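Vidance Community Technology Office
Apr 20, 2024

1/ The Vidance Community Technology Office is publishing its annual notice on old computers, printers and phones. Residents, schools and small businesses in the Bromska district are asked to read the full thread before bringing anything to the Girkano Street depot.

2/ In the past year the depot accepted 3,751 items. Desktop computers and monitors made up the largest share by weight. Phones and tablets made up the largest share by number.

3/ The depot accepts desktop towers, laptops, monitors, keyboards, printers, routers, phones, tablets and loose cables. It does not accept refrigerators, microwave ovens, smoke alarms or anything that has been in a fire.

4/ Households may bring up to 16 items per visit at no charge. Businesses are charged by the pallet and must book ahead. The booking form has moved and is now found under Waste and Recycling on the Office's page. The old address will stop working in June.

5/ Swollen or leaking batteries must not be placed in the drop-off bins. Please hand them to a member of staff at the counter. If a phone or laptop case has started to bulge, do not charge it and do not try to open it.

6/ On personal data: the Office is responsible for an item once it has been signed for at the counter. Items left outside the gate are not signed for, and the Office cannot answer for what is stored on them.

7/ Before a visit, residents should copy any files they wish to keep, sign out of all accounts and remove SIM and memory cards. Files cannot be returned once an item has been signed in. The Office received many requests of this kind last year and was unable to help with any of them.

8/ Hard drives may be removed at home and kept by the owner. A tower without a drive is accepted on the same terms as a complete one. Owners who are unsure how to take a drive out may leave it in place and tick the box marked "drive inside" on the form.

9/ Drives handed in with a ticked form are sent to Shaikh Recovery Services, which holds the district contract for data destruction. A certificate is available on request - the fee is waived for schools and registered charities.

10/ Working equipment may be offered for reuse. Of the desktops checked for reuse last year, 200 were passed to families and 36 to school libraries. Applications for the next round open in June, and one application per household will be considered.

11/ The Office's guide to desktop computers is available at the counter and at all branch libraries.
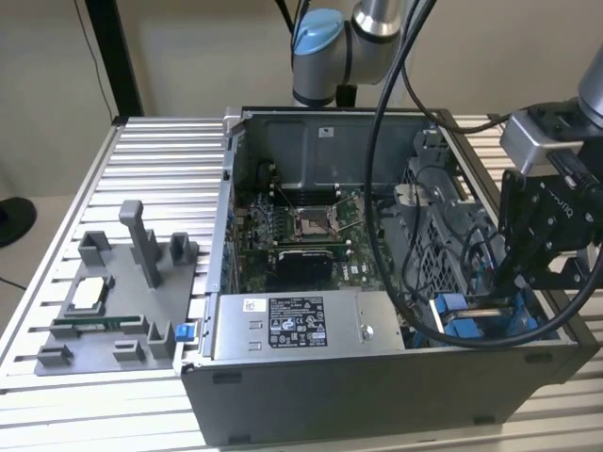
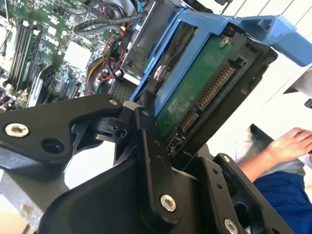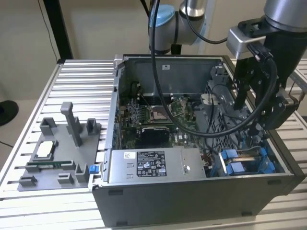
Vol. 16, No. 2

12/ The guide also covers printers and ink cartridges. Cartridges should be bagged separately from other items. Toner that has spilled should be wiped up with a damp cloth and not with a household vacuum cleaner.

13/ Large print copies of the guide can be ordered through any branch library. Requests for other languages are handled by the main desk - please allow extra time for these.

14/ Replies to this thread are not monitored. Questions about a booking should be sent through the form, with the booking number in the subject line.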